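When a robot arm stops in the middle of a job
For readers 8 to 12. Grown-ups can read it too.

So. A robot arm is clearing up a table. It reaches, it grabs, it lifts — and then it just stops. Arm in the air. No beep, no smoke, no bang. What happened?

This is a story about a stop like that. It happened in June at a workshop called Flornitz, where two robot arms are learning kitchen jobs. Wiping, stacking, tidying up. Stuff you probably get asked to do at home.

The two arms have names. The left one is Plunon and the right one is Boiko. They work side by side and they share one table, so they have to be careful of each other. Remember that bit, it matters later.

What happened first

It was just after 4 in the afternoon. Try number 947. (Yes, they number every try. Robots need a LOT of practice.) Plunon was on its way to the middle of the table. Boiko was coming in from the other side to help.

Halfway there, Plunon froze. Its gripper stayed where it was and didn't open or close. Boiko kept going for a tiny moment and then froze too.

On the computer screen there was a message: JOINT 6 NOT ANSWERING.

What's a joint?

Bend your elbow. That's a joint. Now your wrist. Another one. Fingers have lots.

A robot arm has joints as well, and inside each one is a motor that does the turning. The joints on Plunon are numbered, starting at the bottom. Joint 6 is up at the wrist, the part that twists the gripper around.

Each motor is always talking to the computer. The computer asks "where are you?" and the motor says "I'm here!" Over and over, much faster than you can blink. If a motor doesn't answer, the computer has no idea where that part of the arm is. Imagine walking down the stairs and suddenly you can't feel your foot. You'd stop, right?

So the computer stopped everything.

Why did both arms stop?

Good question. Boiko wasn't broken at all. Its motors were all answering just fine.

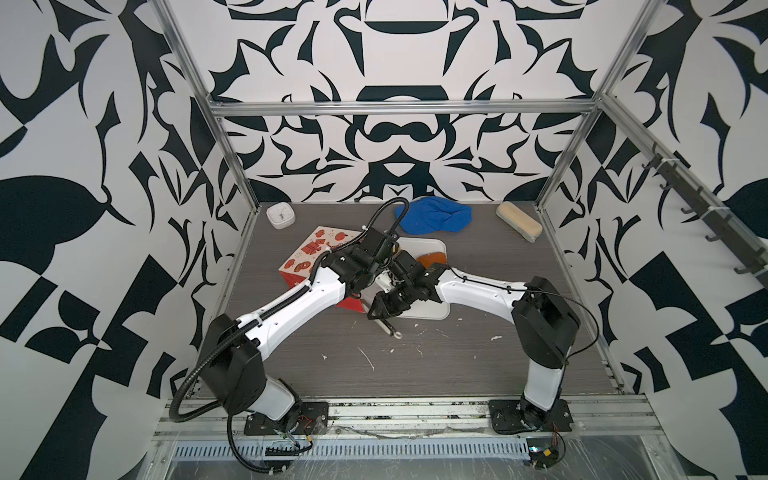 But think about two people carrying a couch through a doorway. One yells "stop!" and the other one keeps walking. Ouch. Squashed fingers, scratched wall, maybe a big fight.

Arms that share a table are the same. If one is stuck and the other keeps moving, they can crash. A crash can bend a gripper or snap a plastic part, and a new part can take weeks to come in the mail. The rule at Flornitz is simple: one stops, both stop. No exceptions, even if it's annoying. And it is pretty annoying.

Finding the problem

Hnat Hladun was looking after the robots that day. First thing he did? Nothing with his hands. He pushed the big red stop button, so no power could get to the motors. Only then did he reach in.

You might think the arms had already stopped, so why push the button? Becuase a stopped robot isn't the same as a robot that's off. If a motor starts answering again, the arm might start moving again. With your hand in there. No thanks.

Then he played detective. Three suspects:

The motor. Was it too hot? He held his hand near it. A bit warm, normal.

The computer program. He looked through the list of messages. Nothing odd until the stop.

The cable. Hmm.

A robot arm needs cables the way you need nerves. They carry power up to the motors and carry messages back down. And every time the arm moves, the cable has to bend with it. Bend, straighten, bend, straighten, all day long.

Have you ever had headphones where the sound only works if you hold the wire just right? Same thing! Hnat wiggled the cable near the wrist and plugged in a little tester. Light on. Light off. Light on. There it was. One thin wire inside had cracked, right where it bends the most. You couldnt see it from outside at all.

Try it yourself

Get a paper clip. Unbend it so it's mostly straight, then bend one spot back and forth. Keep going. Count the bends if you like.

Snap! Mine went after 13. The metal gets tired (engineers really do say that, they call it fatigue). A good robot cable can take far, far more bends than a paper clip, but it still gets tired in the end.

Careful with the broken ends, they get hot and they're pokey. Put them in the bin after.

Fixing it

Swapping the cable took 18 minutes. Not bad. But then Skarphéðinn Lykkegaard, who is in charge of safety at Flornitz, wanted to know something else. The old cable was held a bit too tight near the wrist, so it had to bend in a sharp corner. The new one got more slack — a nice wide loop. Think of a garden hose. A wide curve, water comes through. A sharp kink, no water and a grumpy gardener.

They were careful not to leave too much slack, either. A cable that hangs down low can catch on things or get grabbed by the other arm. Boiko would not know it was a cable. Boiko would just pull.

After that, a slow test. Plunon moved by itself at a crawl, every joint, one after the other. Then Boiko by itself. Then both together, still slow, with Hnat's hand beside the red button the whole time. No messages on the screen. OK, full speed.

Skarphéðinn also wrote a new page for the checklist. Now somebody feels along the cables every morning before the power goes on. Dull job, takes a minute or two. The same page went to the other workshop, Urirmont, as they have arms like these too.

Was it a bad day?

Kind of. They lost the rest of the afternoon and try 947 went down in the book as a fail. But the robot noticed it had a problem and it stopped before anything got hurt. That part worked the way it was supposed to.

If you ever see a robot that has stopped, at a museum or a school fair or wherever:

Don't touch it. Don't poke it to see if it's awake.
Stay behind the line or the fence.
Tell a grown-up who works there.

Words to know

Joint: a place where the arm bends or turns.
Gripper: the robot's hand, sort of. Opens and closes.
Fatigue: when metal gets weak from being bent over and over.
Slack: a bit of extra cable so it isn't pulled tight.
Emergency stop: the big red button. Cuts the power to the motors.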